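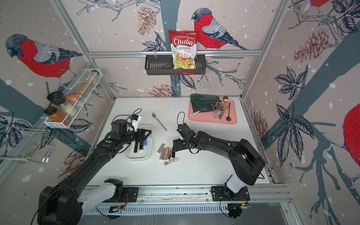

**Unit 6: Presence and shared space in virtual environments**

Read the chapter by Gunnel Sundqvist before the session. The notes cover the main points from the lecture and add some material on networking that we ran out of time for last year.

## 1. Terms

*Immersion* is a property of the system: field of view, resolution, tracking, sound. It can be measured without asking the user anything.

*Presence* is what the user reports, the sense of being in the place the system shows. Two people using the same headset can report very different levels of presence.

*Co-presence* is the sense that someone else is there too. It depends on the other person's behavior more than on how well their avatar is drawn. A plain figure that turns its head when you speak usually scores higher than a detailed one that stares past you.

Keep these three apart in your written work. Last year many reports used "immersive" for all of them and lost marks for it.

## 2. Latency

Motion-to-photon latency is the time between a head movement and the matching change on the display. For this course we use 20 ms as the working target. Above that, many users start to notice the world lagging behind the head, and some feel sick.

Network latency is a separate matter. Your own head movement is handled locally, so a slow connection doesn't make your view swim. It does delay other people's avatars, their voices and any object you both handle. In the lab build, 100 ms of network delay is fine for conversation and poor for throwing a ball back and forth.

Ways of hiding network delay:

- **Interpolation.** Show other users slightly in the past and move them smoothly between known positions. Looks good, adds delay.
- **Extrapolation** (dead reckoning). Guess the current position from the last known speed and direction. No added delay, but the avatar jumps when the guess is wrong.
- **Local authority.** Whoever holds an object decides where it is. Works until two users grab it at once – see section 4.

## 3. Case: Skunlow

Skunlow was a shared meeting space built at Drerkbridge and used by a mixed group of students and staff. Each room held up to 30 users. The first version sent full body data for every user to every other user. Traffic grew with the square of the number of people in the room, and crowded rooms became unusable.

The second version added interest management. Each client got full updates only for users nearby or in view, and a low-rate update for the rest. Traffic dropped sharply. The side effect was that people across the room looked frozen, then came to life as you walked up to them. Users disliked this more than the developers had expected, and co-presence scores went down even though the software ran better.

Ottar Vik's fix was to keep head direction at the full rate for everyone and cut only the hands and body. Head direction is a small amount of data and seems to carry much of the feeling that a person is paying attention.

Points to take from the case:

1. Work out how traffic grows with the number of users before you build.
2. Frame rate and bandwidth won't tell you what users notice. Test with people.
3. If you have to drop data, decide which signals matter socially and keep those.

## 4. Shared objects

Conflicts happen when two users change the same thing before hearing about each other's change. The simple answer is a server that grants ownership: you ask, wait, and then hold the object. The wait is felt as a sticky grab. The other answer is to let both users grab at once and have the server pick a winner afterward, so one of them sees the object leave their hand.

Sæther is a good one to look at for this. It uses the second method for small objects and the first for doors, switches and anything that changes the room for everybody. The source is in the course folder, and the ownership code is short enough to read in one sitting.

## 5. Lab task

Work in groups of 2. Use the Gerness template, which already has voice and head tracking set up.

- Build a room with one object both users can pick up.
- Add an artificial delay you can change while the program runs.
- Try both ownership methods at low and high delay.
- Note the delay at which each partner first says something feels wrong. Don't tell your partner the setting.

Hand in one page per group with your results in a table. Include the headset model and the network you used. Screenshots are optional.

Headsets must be back on the charging shelf by 5:30 p.m. Wipe the face pads. If you feel dizzy, stop and take a break; you can finish the task on the desktop client with no loss of marks.

## Reading for Unit 7

Sundqvist, the chapter on avatars and identity. Skip the part on facial capture, as we come back to it in Unit 9.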